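Dranham refurb notes, Thu 6 September. Stripping ex-office Dell towers for parts. Posting the order I work in, as it's been asked for twice.

1/ Tower on its side, panel off, interior up. Power lead out at the wall first. Hold the front button for 3 seconds to drain what's left in the supply.

2/ Optical drive and hard drive come out before anything on the board. Blue plastic is the touch point on these: latch on the optical bay, rails on the hard drives. No screwdriver needed for either.

3/ Label data cables at both ends. The Skerska labels peel off in a warm shed. Lencho ones have held since May.

4/ CPU: lever up, bracket open, lift straight by the edges. Don't slide it. Bent pins in the socket write off the board.

5/ Memory stays seated until the processor is in its tray. Test sticks 2 at a time, matched. Of 93 towers in this lot, 51 had a matched pair.

6/ Bracket open, processor out of the socket, memory and drive cage still in:

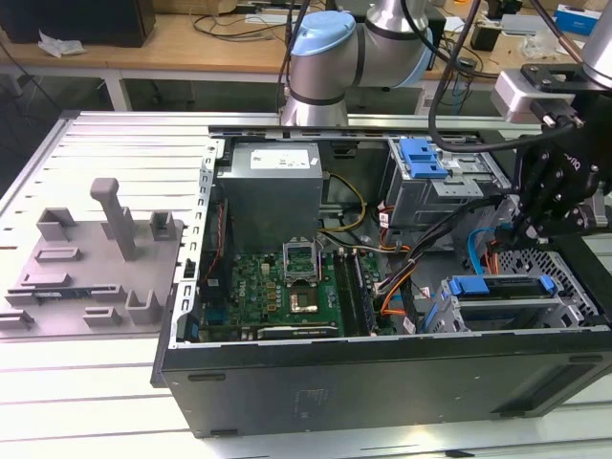
Gamico: we do the supply first, before the drives. Gets the wiring out of the way and the colour of the leads stops mattering.

7/ Fair point on access. I leave it in because its weight keeps the case steady while the rails come out. Supply goes last, four screws at the rear, then the board.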